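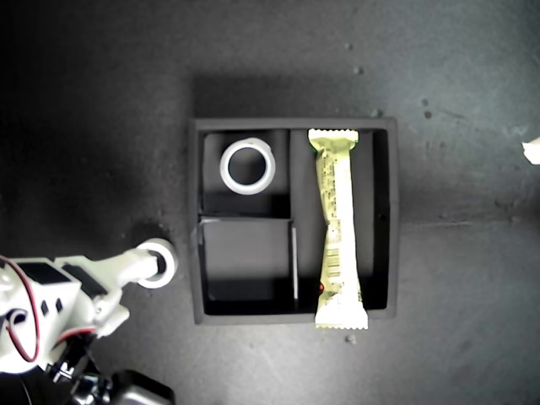
Kitting work, according to one packing supervisor at Umell, is the job that everyone in a small warehouse ends up doing and that no one was hired to do. Her complaint will be familiar to many readers of this magazine. Parts arrive in bulk, they leave in mixed sets, and between the two stands a person at a bench filling trays by hand.

Kutaveo has built its newest product for that bench. The Plustton is a tabletop arm sold with a gripper, an overhead camera, mounting hardware and the software needed to teach it simple placing tasks. It is offered to small distributors, school laboratories and repair shops, all of which handle modest volumes and change what they pack from one week to the next. The company lent us a complete kit in April, and a second unit went to Umell, a supplier of office and break room goods, so that our impressions could be set beside those of a working business.

Assembly is within the reach of a careful beginner. The arm arrives in sections, and the printed guide is clear on the order in which they are joined. It is less clear on cable routing. Two of our testers ran the motor cable on the wrong side of the base and had to begin again, and the guide would benefit from a larger drawing at that step. The camera post must be fixed firmly to the bench before calibration. A post that shifts even slightly will send the gripper wide of its target, and the software does not always report the fault.

Teaching the arm is done by demonstration. The operator guides it through the task with a hand controller while the system records both the motion and the camera view. Kutaveo recommends 60 demonstrations for each new item. We found this sufficient for rigid goods of regular shape. Office tape was the easiest product in our trials: a roll of tape in a divided tray, lying flat in a square compartment, is close to an ideal case for this class of machine. The walls are visible from above, the item has the same outline whichever way it is turned, and a small error in position does little harm.

Wrapped food is more difficult. A snack bar in a crinkled wrapper bends under the gripper, reflects the bench lights and has crimped ends that add to its length. In the photograph that opens this article, the lower end of the wrapper reaches slightly past the rim of the tray. Whether this counts as a correct placement depends on the customer. For a tray that will be handed across a counter, it may be acceptable. For one that must take a fitted lid, it is not. The Plustton software lets the operator draw a boundary around each compartment and flag any item that crosses it, and we advise buyers to set this up at the start.

Our formal test consisted of 100 placements of tape and 100 of wrapped bars, carried out on a plain gray surface under ordinary room lighting. The arm completed the tape series with few interruptions. The bars required more frequent help, mostly at the moment of picking up. Umell reported the same pattern, and its staff have since assigned the arm to rigid goods only while they continue to pack food by hand.

Speed is not the strength of this product. A practiced worker will fill a tray faster than the Plustton in every case we observed. Its value lies in steady work during hours when the bench would otherwise stand idle, and buyers should judge it on those terms.

Support is provided through Vestergaard, which distributes the kit and handles repairs. Our single request, for a replacement gripper pad, was answered promptly, and the part fitted without adjustment. The standard warranty runs for 2 years and covers the motors and the camera. Gripper pads are treated as wearing parts and must be purchased separately – a point that appears only in the terms of sale and deserves more prominence.

Some practical matters should be settled before ordering. The bench should be level and free of vibration. The arm needs clear space on every side, and the supplied power cord is short. Schools should note that the emergency stop is a separate accessory, which we consider essential wherever students are present.

Kutaveo states that an updated guide, with revised cabling instructions, will be available to registered owners from 2 December 2025. Existing kits will not require new hardware, and the revised guide will be supplied at no charge through Vestergaard.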